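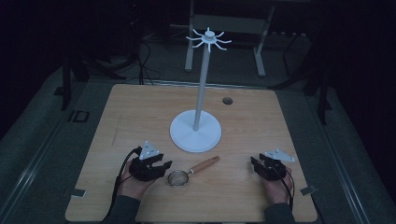 Figure 3. Mug tree and tea strainer on the wooden table.

4.2 Where the strainer goes

I'll admit the strainer was my favorite part of the study! Of the 47 households we visited, most had a regular spot for mugs (a tree like the white one in Figure 3, or a shelf), but the strainer just sort of drifted. Widad Rizk, who coded the interviews with me, kept a tag called "near the kettle, probably." Folks with a mug tree often told us they hang the strainer on a spare hook if its handle allows, and a plain wooden handle like this one usually doesn't. We come back to handles in Section 5.

Contact: Lorna Policarpio, Trellby | Back to top | 94 shares | 3 comments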